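Nimville House furniture reuse scheme
Progress report to the Bameo Fund
February 27, 2024

This report covers the period since our last update in November. It deals with the furnishing of the bedrooms, the clearing of stored items and what has been spent.

Bedrooms

The house has 9 bedrooms. All but two are now furnished and ready to let. The remaining pair are on the top floor, where the plasterer finished later than planned, and we expect to have beds and storage in both by the end of next month.

We have kept to the aim set out in the application, that most of the furniture should be second-hand. Wardrobes and bed frames came mainly from the Breteck warehouse, which lets us reserve pieces for a fortnight while we check that they will go up the stairs. One wardrobe did not, and was exchanged. Mattresses were bought new.

Residents told us last year that they wanted somewhere to sit and get ready that was not the edge of the bed. We had not budgeted for dressing tables, but several were offered as donations and we took the ones with drawers. They vary a good deal in style. The white one with the oval mirror and carved legs has a narrow shelf under the glass for small bottles and toiletries, and a row of drawers below the top, so it does the work of two pieces in a small room.

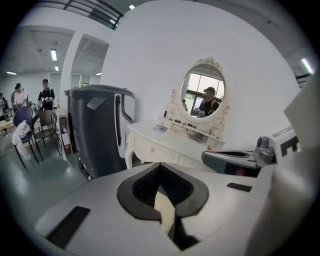
Svitlana Marchuk asked at the January house meeting that any more dressing tables come with a proper stool, as people were carrying chairs up from the dining room and not taking them back. She also asked for drawer liners. We have agreed to both, and the stools are on order.

Waste and storage

Clearing the basement took longer than expected. Much of what was down there could be repaired, and 243 items were sorted, listed and either kept, passed on or taken to the tip. The list is available if the Fund would like a copy. The basement is now used for spare bedding and for flat-packed shelving only.

Spending

We have spent £2,236 in this period. Mattresses were the largest cost, followed by van hire and paint. Van hire was over budget - two trips had to be repeated when the lift at the warehouse was out of use. Paint came in under, and the difference nearly covers it.

Next steps

Furnish the top floor rooms. Fit bedside lights throughout. Replace the loose drawer knobs reported by residents on the first floor. We would also like to discuss moving the unspent part of the curtain budget to stools and lamps, and will send a separate note on this before the next payment falls due.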